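Pay for the Table

Most of the talk about two-arm kits is about the arms. People want to know the reach, the payload, and how the gripper feels on a small object. I think the part worth paying for is the part that gets the least space on the product page, and that is the table.

Kershaw sells its two-arm set in two versions. One is a pair of arms, two grippers, cables, a control box and a download link. The other, sold as the Bench, adds a wooden top and a metal rail that goes around it, with the mounting holes already cut. The arms are the same in both. The price isn't, and the difference is large enough that most small shops and school labs buy the first version and build the rest themselves.

We did that in April. We had an old steel desk and clamps, and we figured a desk is a desk. We spent 7 working days on it before either arm did anything useful. The left arm sat a little lower than the right. The clamps crept. Every time somebody leaned on the desk the calibration was off, and the software has no way of telling you that. It just misses the pencil.

Then we borrowed a Bench from the Fendel workshop across the yard and ran the same jobs on it: picking pens and pencils off the top and putting them in a plastic box. The arms came up calibrated on the second try and stayed that way. I kept a log. Out of 107 picks over the first stretch, the misses we had were nearly all on thin pencils, and thin pencils are hard for these grippers anywhere. None of them came from a base that had moved.

I don't want to oversell it. The Bench has faults. The rail is handy for mounting but it catches cables, and Kershaw supplies no clips. The cables that come in the box are too long for the table and hang down the side where a knee can find them. The manual covers assembly in two pages and then spends eleven on software that has been updated since it was printed. Support answers email, slowly. There is no phone number.

Edlow makes a cheaper frame that is supposed to fit the same arms. I tried one at Nistholm and wouldn't buy it. The top flexes in the middle, and with two arms starting and stopping on opposite sides you can feel it under your hand. For one arm it might do.

The usual argument against buying the Bench is that a decent carpenter could make it in a weekend. That's true if you have a decent carpenter. What you are paying for is that the two bases end up at the same height and a known distance apart, and that the numbers in the setup file match the thing in front of you. A person who can do that in wood and metal has better things to do with the weekend, and should be charging for it.

So my advice is plain. If the budget covers two arms and no table, buy one arm and wait. A single arm on a good surface will teach you more than a pair on a bad one – and the second arm bolts on later with four screws. Kershaw ought to say this on its own page. I suspect it would sell fewer arms this year and get fewer of them sent back.
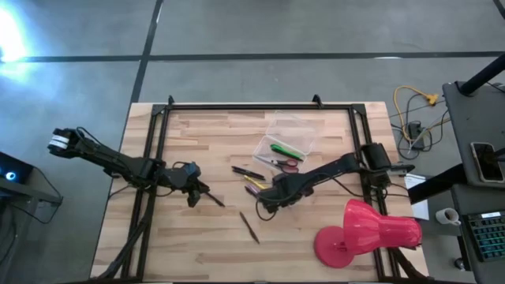 Two arms at work on pens and pencils, October 2018.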